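Moving into a smaller place, what do I do about furniture?
Asked 2010-03-04 by Purificación Paredes

Hi all! I'm moving in June and the new apartment is tiny, so I'm trying to decide what's worth hauling and what I should sell first.
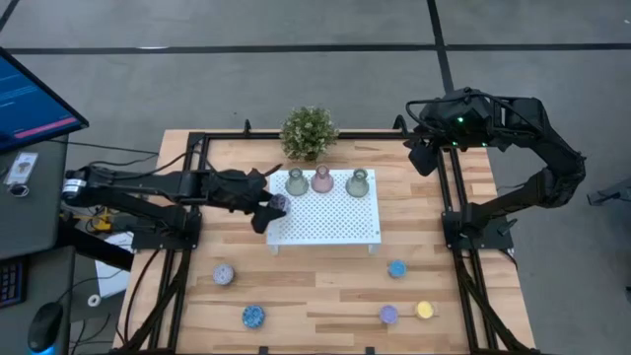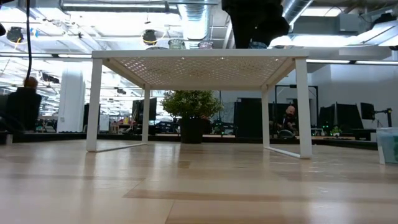

Anyway, the mover I called (Midau) quoted me by weight – 4000 pounds is the cutoff for their cheaper rate and I have no clue how people even guess that. My books alone must be a ton! Do I sell stuff now or wait till I see the place?

3 answers

kurup_fan
Sell now. I waited, and ended up paying for nine months of storage on a couch I hated.

marla114
Okay, so I've done this twice and here's what I'd do. Tape out the new rooms on your current floor with painter's tape (get the measurements from the landlord, not the listing – mine was off by a lot) and live with it for a weekend. Anything that doesn't fit inside the tape goes. For weight, ask the mover for their inventory sheet, mine had a number next to each kind of furniture and I just added it up. I came out at 1302 with hardly any books. Mail those separately, the post office has a cheap book rate!

dob
what city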